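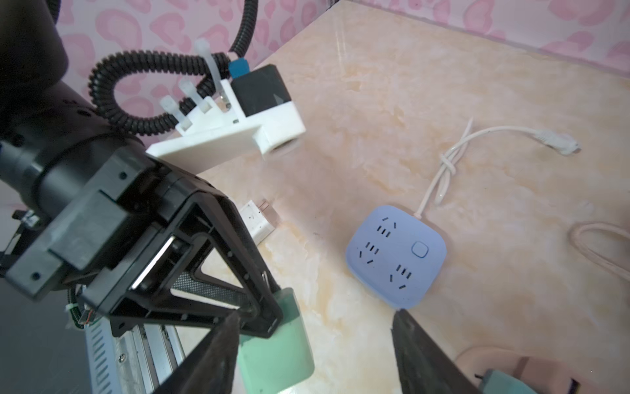
Week 4: Getting the plug to the socket (planning and control for contact tasks)

Right, last week we did free-space motion and everyone went home happy. This week the arm has to touch something on purpose, and most of what you learnt about nice smooth trajectories stops being enough. The task for the next two labs is plug insertion: pick up an adapter, find the power strip, put one in the other. You all did this before breakfast without thinking. The stack needs four separate bits of software to manage it, and I want you to know where one stops and the next begins, as that's where your bugs will be.

The strip is not connected to the mains and it stays that way. If you see it connected, tell me and don't touch it.

1. What the wrist view gives you

We run everything off the wrist camera. I like wrist cameras, but have a proper look at what you get before you write any code. A good part of the view is your own gripper. Mask it out first! In Nallow there's a static mask you can load with the arm config, but it only covers the housing and the fingers. It does not cover what the fingers are holding, and it does not cover cables that move about. The conduit shifts when the wrist turns, so a mask you drew in one pose will be wrong in another.

Then there's the table. It's glossy and it's patterned like marble, so you get a bright patch from the lights and a lot of faint veins that an edge detector thinks are terribly interesting. Last year's group spent most of an afternoon fitting lines to the veining. The wall behind has blotches on it too. Crop to the table plane, then segment on colour, then look for edges inside what's left. The strip is a pale blue on a beige top, so colour gets you most of the way if you work in HSV and keep the saturation threshold low.

One more trap. A white adapter lying on its side and the white plug on the end of the strip's own cable look very much alike to a lazy detector. If your planner proposes plugging the strip into itself, this is why. Check for a cable leaving the thing before you call it a target.

2. Pose of the socket

The slots on this strip are angled, so position alone won't do, you need the rotation about the vertical as well. There are three groups of slots on the top face and they don't sit in a neat row. Don't estimate each one from scratch. Fit the outline of the strip, get one pose for the whole body, then look up the sockets from the model. The button is your friend here, it sits towards one side and breaks the symmetry, so you can tell which way round the strip is.

Average over 10 frames with the arm still. If the yaw jumps by more than 2 degrees between frames, your outline fit has grabbed the cable as well. (It will do this. Erode the mask a bit.)

3. Planning the approach

Rillonier does the path planning and I'd leave its defaults alone apart from the collision padding. We use two stages:

Stage A takes you to a hover point above the socket, collision checking on, padding at 12 mm.

Stage B goes straight down along the socket axis, with checking off between the held plug and the strip only. Not off altogether, please. Somebody always does this and the fingers go into the table.

Loose cables aren't in the collision model. The one on our strip has a knot in it, and there's a looped one off to the side as well, and a knot sticks up higher than you'd think. Route around by adding a keep-out box by hand. It's ugly and I don't have a better answer for you at this level. If you find one, there's your project.

4. The last bit: control

Position control up to the hover, then switch to impedance. The Harms controller takes a stiffness per axis: stiff in z for the descent, soft in x and y so the plug can slide into place, fairly soft in yaw. On contact, if z force rises and depth doesn't, you're on the face and haven't found the slots. Back off a little, start the spiral search, keep the pressure light. If force rises and depth is where you expect it, stop pushing.

Please log force and depth together with the same clock. Plots with two different time bases are impossible to mark and I've stopped trying.

5. For Wednesday

Read the Drurkgate notes on grasp offset. We've been pretending the plug sits perfectly square between the fingers, and it doesn't, it tips as you grip it, and the wrist camera can only see part of it once it's held. So you need some way to estimate the tilt before Stage B. Come with one idea written down, half a page is plenty.

Also bring your mask file from section 1. We'll swap them round and try each other's on a different wrist pose. Expect breakage.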